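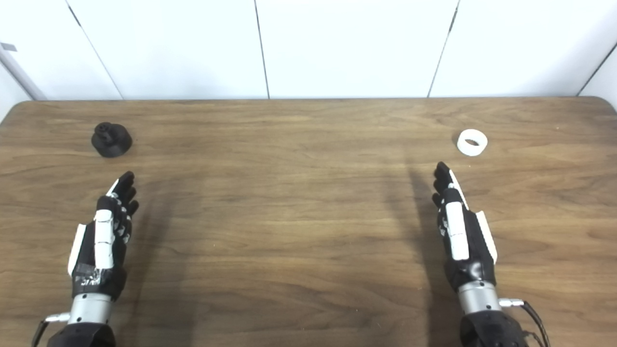 Bat workshop notebook, January, entry started 7:40 in the morning

Continued with the pressing test for the Hornville order. The club wants their bats before the indoor nets begin, and three of the clefts came to us softer than I like. I write down all the settings this time, because in the last batch I did not, and then we could not repeat the one bat everybody was happy with.

Clefts marked A to F. A, B and C are from the Grindau delivery, D, E and F are from the old stock upstairs. Grindau wood is lighter and has straighter grain, but it takes the press differently. On A the face went down too fast in the first pass and I had to stop. Reduced the pressure for B and made 3 passes, with a rest between them. B is better. When I drop the ball on the middle it comes up cleanly, and the sound is not so dull as with A.

C: same as B, but the toe pressed first. I don't see a difference yet. Leave it until the knocking-in and compare then.

D and E had a small crack at the edge near the shoulder. D can be saved when we shape it, the crack is outside of the line. E not. I put E with the practice bats for the juniors.

F is the best piece of wood in the whole lot and I would like that we keep it for the opening batter's order, not for a shop bat. Please do not take it for something else.

Knocking-in machine

Set to 3,000 strokes for the face of B, then a look with the lamp, then the edges by hand. The machine still hits too hard on the left side. I put a thin piece of leather under the cradle and it is better, but this is not a repair. The screw on the arm is worn and we must order a new one. Kiani had the same trouble with their machine and they changed the complete arm. I don't want to spend this money before the season.

After the strokes: no seam marks on the face of B, small mark near the toe. Oiled lightly, put flat. Do not stand it on the toe like somebody did with the last one, the oil goes all down and the toe swells.

Handles

Hevberg cane is finished except for 10 pieces. I used the rubber strips in three of these handles and cork in two, to feel the difference. With cork the handle is stiffer and I feel more of the bad hits in the bottom hand. For a player who drives a lot it can be good. For the Hornville middle order I would stay with rubber.

One splice did not close completely. I could put a sheet of paper in the gap at the shoulder. Opened it again, cleaned the old glue, glued again and left in the clamp over night. If the paper still goes in tomorrow, the handle comes out and we cut new.

Glue note: the new can is thicker than the old one. Stir longer.

Balls

The club also sent a bag of balls from last season and asked which ones are still good for the nets. I checked with the ring gauge. Most of them are out of shape on the seam side, and a few have lost the lacquer completely but are still round. I would give the round ones for the nets and the others only for throwing practice. The answer to them is not yet sent.

Money and other things

Price for re-gripping and a new toe guard stays at 130 together. Somebody wrote a different number on the board, please correct it. If the customer brings his own grip we take only for the work.

To do next:
weigh B and C again after the oil is in
check splice with paper
order arm screw, also stickers for the Hornville bats
sharpen the drawknife, it is tearing the willow on the back of the blade
ask Grindau if the next clefts can dry longer before they send them

Stopped at 5:15. A is still on the rack without a decision. I think one more light pass at low pressure on the middle only, but I want a second opinion before I touch it again.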